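Hokeo Heavyweight Hoodie, Navy

Home / Clothing / Hoodies / Hokeo

Rating: 3 out of 5 (shop reviewer)
Sizes: S to XXL
Colours: navy, grey, cream
Returns: 30 days, unwashed, tags on

Hokeo calls this a "forever hoodie". We've stocked enough forever hoodies to be wary of the word, so we kept one back and looked it over before writing the page. The fabric is soft on the outside and brushed on the inside. Whether it stays that way past the first winter is another matter, and Hokeo's own care label hedges by telling you to skip the dryer.

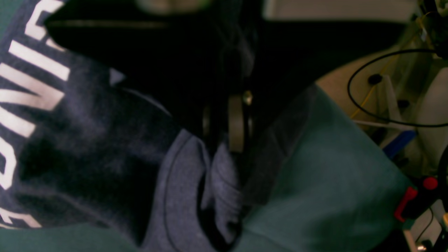 Hoods are where most of these fall down. A thin one goes limp by February and a stiff one shoves your head forward. Hokeo has gone for bulk, and whether you'll like that depends on what else you wear. The thick, rounded folds bunch up under a pair of headphones, with the seam curving down through them, and anyone who keeps a set around their neck all day should try it on with them first. The big white block letters are a matter of taste. Mine is for smaller ones, but Hokeo doesn't offer any.

Sizing is generous. If you're between two, take the smaller. The Sima hoodie we also carry is cut closer and costs six dollars less, though its cuffs are flimsier.
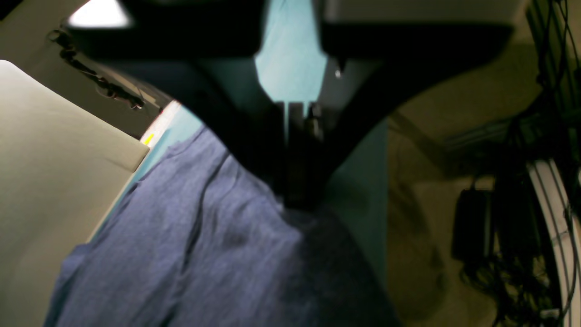
Folding it is a chore. Heavy fabric springs back, so sleeves in first, then thirds, and don't expect a crisp edge. It takes up a fair bit of drawer. Hanging is easier if you've got a wide hanger, and a narrow one will leave bumps at the shoulders.

Wash cold, inside out, with other darks. Hokeo says the colour won't run. We'd still keep it away from your whites for the first few goes.

Also in this range: Flostov Zip Hoodie, Sima Crew

Page updated Aug 23, 2026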